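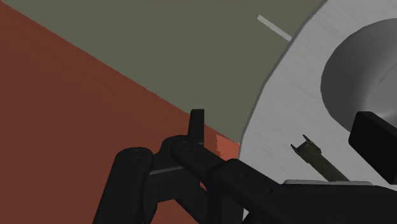

Reddish-brown and black.

November 23, 2007

Up at six. Rain against the back window and the gutter over the kitchen dripping again in the same spot. Put the washing-up bowl under it and went out for the early bus to Dretville, which was late, so I stood under the chemist's awning and got wet anyway from the knees down.

The river is up. From the bus you could see it over the lower path and into the first of the allotments. Mine is on the higher side and should be all right, but I left the fleece over the winter lettuces weighted down with nothing better than two bricks and I expect it is in someone else's plot by now. I will go up tomorrow if it stops.

Spent the morning at the record office. They have moved the parish maps to the upstairs room and you have to fill in a slip for each one. I asked for the Plirnulness sheet again, the one with the old field names, and this time they found it. Plot 931 is the one I have been after. It is marked as orchard, with a dotted line down one side that must be the footpath, and the name written across it is Long Tralau. So Tralau was a field before it was a farm. I had it the wrong way round in my notes and have crossed out most of a page. The farm must have taken the name when the new house was built, and the older house, the one in the sale notice, would then be the ruin by the ford. I copied the boundary in pencil. No tracing allowed, and the woman at the desk watched me to see that I kept to it.

Lunch was a cheese roll on the bench in the covered market. The fish stall has gone. Bought leeks, a bag of russets and a ball of green twine.

Walked to Leclerc's after that to ask about the boots. They can resole the left but the right has split along the welt and he would not promise anything. It comes to 30 pounds for the pair. I said yes — a new pair would be far more, and these are the only ones that don't rub. Ready before January if I'm lucky. Until then it is the wellingtons or the brown shoes, and the brown shoes let in water.
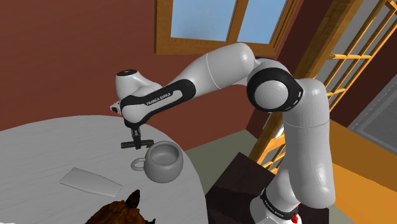 Round table and white mug.

Home by four and nearly dark. The bowl under the gutter had filled and gone over, so I did the floor. Lit the stove. Leek and potato soup, enough for tomorrow as well, and two of the russets, which are better than the ones I had last week from the garage.

Wrote up the map notes while I could still read my own pencil. What I need next is the rent book for the years before the orchard was planted, if it survives. The index upstairs gives a bundle of Plirnulness papers with no dates, and I have put in a slip for it. The other thing is the dotted line. If it is the footpath, it comes out at the ford and not at the chapel, and the modern map is wrong, or the path was moved at some point. I would like to walk it but not in this weather and not in wellingtons.

Letter from the water board, which I have not opened. Knee stiff from the stairs. Still raining at ten, though lighter, and the wind has gone round to the west. Must remember to ring about the gutter. Also lamp oil, stamps, and take back the library book on hedges.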